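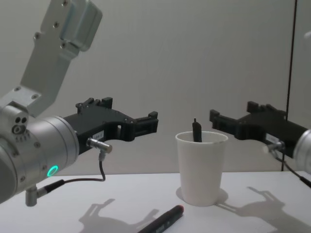

[berari-users] Re: client certificates rejected after renewal

From: Ernő Fülöp
To: berari-users

Erzsébet Hajdu wrote:

> We run our own CA for the staff at Plernham and every laptop has a
> client certificate. In January we replaced the intermediate because
> the old one was close to expiry. Laptops with certificates from the
> old intermediate still connect. Laptops with new certificates get a
> handshake failure, and the server log only says "unable to get local
> issuer certificate". The root has not changed. I restarted the
> server twice. What am I missing?

Erzsébet,

The server has the root and the old intermediate in its client CA file, and the laptops are most likely sending only their own certificate without the new intermediate. The server then can't build a path from the laptop certificate up to the root. The old ones work for the simple reason that their issuer is already in the file.

You can fix it at either end. On the server, append the new intermediate to the client CA file and reload. Keep the old one in there until the last old certificate has run out. Order in the file doesn't matter, but check that there is a line break between the two certificates. I once lost an evening to an END line and a BEGIN line that had run together.

On the laptops, the cleaner way is to bundle the intermediate with the client certificate when you issue it, so the whole chain goes over the wire. If you hand out PKCS#12 files, export them again with the chain included. Some clients drop the extra certificate on import anyway, so I would do the server side first whatever you decide later.

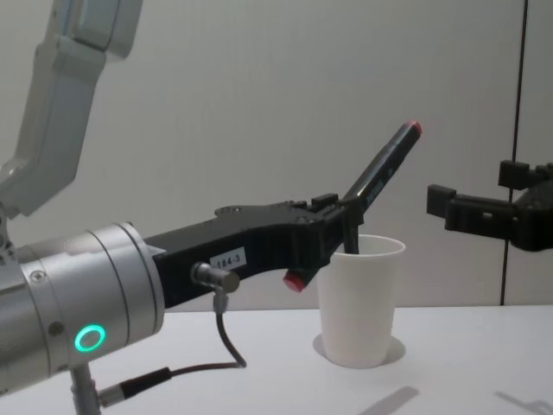 Look at the verify depth too. Ours was set to 1 by whoever set up the Gulyás gateway, and that is too low on many builds once there is an intermediate in the path. We use 2.

Then the revocation list. If CRL checking is on for the full chain, you need a list signed by the new intermediate as well as the one from the old, even if the new one is still empty. A missing list gives a different message in the log – "unable to get certificate CRL" – so you will know it when you see it. Our combined list has 3,618 entries and reloads in about 300 milliseconds, so size shouldn't worry you.

To test, run openssl s_client from one of the failing laptops with -cert and -key, then again with -cert_chain pointing at the new intermediate. If the second one connects and the first doesn't, it is the missing chain.

We went through the same change on Pluna with 165 machines and only had to touch the server.

Ernő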